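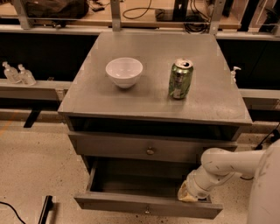 Speaker notes: Teaching by Hand, Teaching by Remote
Tuesday session, after the coffee break. Slot is short, so keep moving.

Opening

Hi everybody, thanks for coming back from coffee (I know the pastries were good). I work on the demonstration side at Stamach, so my job is mostly showing robots how to do household things, over and over, until my wrists complain. I'm going to talk about the two ways we do that, where each one hurts, and what I'd tell you if you were setting up your own station next week.

Quick show of hands: who has ever guided an arm by grabbing it and moving it? And who has driven one from a second set of controls? OK, keep those hands in mind, I'll come back to you.

(Wait for hands. Don't rush this, last time I talked right over it.)

Part one: by hand

So the oldest trick is you take hold of the arm and you walk it through the job. You put the fingertip where you want it, you feel the drawer give, you feel when you've pulled too hard. I love this method for drawers! Your own hand tells you so much. A newcomer can get a decent drawer pull in a few minutes.

The trouble is your body is now in everything. Your sleeve is in the camera view, your shoulder is blocking the cabinet, and the robot learns from pictures that have half of you in them. And you can't easily do two arms at once, not without a second person and a lot of bumping heads.

Part two: by remote

The other way is what we mostly do now on the Mutiso project. You sit at a second arm, or hold a pair of controllers, and the robot copies you. You're out of the picture and the robot sees what it will see later when it's on its own.

What you lose is feel. The first week, everybody yanks. Ksawery Wasilewska, who trained me, used to stand behind my chair and say "slower" until I heard it in my sleep. With a drawer, you don't know you've hooked the front panel until the picture tells you, and the picture is always a little behind your hand.

(Pause here, take a question if there is one.)

The drawer, in detail

I want to spend a minute on drawers since that's the task people email me about. Our cabinet has two drawers with small round knobs and a flat top, with a bowl and a can on it. It looks like a toy problem. It isn't one for the arm.

Some things I'd pass on:

Decide early how you open it. You can pinch the knob, or you can get a fingertip behind the drawer front once there's a gap and pull from inside. Both are fine. What wrecks your data is switching halfway through the week with no note about it. We did that in December and spent ages sorting the clips by eye.

Pull in a straight line. On the controls your hand wants to swing in an arc, because elbows. Drawers hate arcs. Go slow for the first bit, and look at both sides of the front to see if it's going crooked.

Come out before you go up. If the fingertip is inside the drawer, people lift too soon or drag sideways and shut the thing on themselves. Back away cleanly, then rise.

Plan for the stuff on top. The arm's elbow needs somewhere to be while the gripper is low, and an arm that's busy at the bottom drawer can still knock a can off the top on its way back up. Move your objects around between takes too. If the bowl is always on the left, the robot will decide that bowls live on the left, and then you get a very confident robot and a very sad demo.

How many demos?

Everyone asks. My answer is 100 good ones before you even think about training, and then look at where it fails and record more of exactly that. On Tero we collected 1,000 in one go, very proud of ourselves, and far too many of them were the same easy pull from the same starting pose. I'd trade a big pile of those for a small pile of messy ones where the operator misses, backs off and tries again.

Keep the recoveries! I can't say it loudly enough. We used to throw out any take with a fumble in it. Now we only throw out the ones where the operator gave up or hit something.

Operators are people

Short shifts. We swap after 3 blocks and then you go do something else, no heroics. Tired demos look fine in the log and awful in the playback. Let your operators watch their own clips as well, it's the fastest way I know to cure yanking.

(If running late, skip to the last bit.)

Mixing the two

My 2 cents: start new people by hand so they learn what the drawer feels like, then put them on remote. At Nutargate they run it the other way around and we argue about it every time we meet, so go find their team at lunch and get the other side.

Questions. I've got the controllers with me up front if anybody wants to hold them. Come and have a go.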